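Irmont One-Drawer Desktop Cabinet, Light Oak

Small storage for desks, workbenches and craft tables, from the Stestelow workshop range
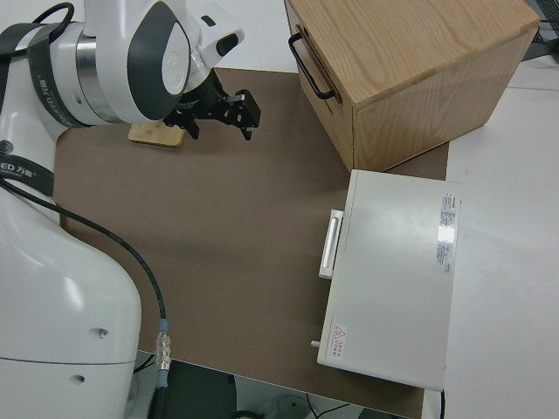
We've wanted a proper little drawer cabinet in the range for ages, and the Irmont is the one we kept coming back to. It's a plain box with a drawer in the front and a black metal pull, and that's really all it needs! The edges are slightly rounded, so it's kind to your forearms when you reach across it, and the grain on the top is left clear to see. Every top comes out a little different (we've had some lovely ones).

The handle is a U shape with room for your fingers behind it, so you can get hold of it without looking. We tried a round knob on the first samples and went back to the U within a day.

What goes in it is up to you. Ours hold pencils, tape, spare blades, charging leads and a frightening number of paper clips. The top is flat and makes a good spot for a lamp, a mug or a small plant on a saucer.

It looks great on a desk mat, and a mat also stops it from sliding when you tug the drawer open in a hurry. If you're choosing one to go with it, we like the Mendia in brown-grey. It has a smooth matte surface, it's big enough to cover most of a work table, and the color is quiet enough to let the oak stand out. On a white tabletop the two together look warm and very calm.

Details

Finish: light oak, clear matte oil
Handle: black metal, fitted before shipping
Drawer: comes right out for cleaning
Assembly: none
Weight limit on top: 30 pounds

Care

Dust with a dry cloth. For sticky marks, use a damp one and wipe dry afterward. A thin coat of Spanos wood oil in December, when the heating has been on for a while, keeps the color rich. Leave it for 60 minutes before you put anything back on top.

Shipping and returns

Ships in 2 business days. You have 30 days to send it back if it doesn't suit your desk, in the original box please. Replacement handles and screws are in the spare parts section.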